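Gripper marks the tray after a change of fingers

Posted by Trodilo, 2018-07-07

We operate a two-arm snack cell at our Borham site. Since the fingers on one gripper were replaced, it has pressed too low when setting items on the tray. Should the arm be recalibrated, or only the tool length?
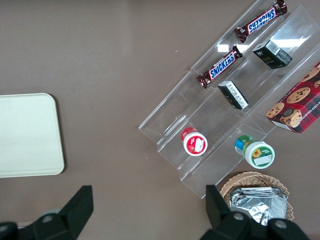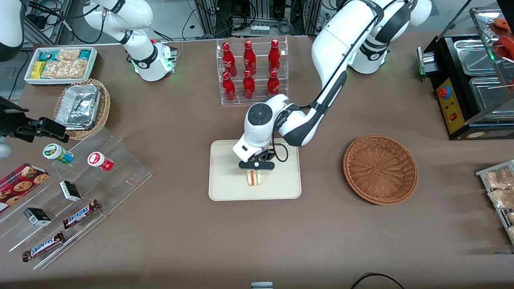

Onsri

Please correct the tool length first. Reduce speed to 75 per cent or lower, bring the closed fingers down to a gauge block and enter the new value. Repeat this at 3 points on the table. The clear stepped stand should not serve as a reference surface, as its ledges are narrow and have raised lips. Check the finger bolts before you begin, and return to 100 per cent only when all points agree.

Alon

Ours did the same last September. Loose bolts. Tighten them and try again.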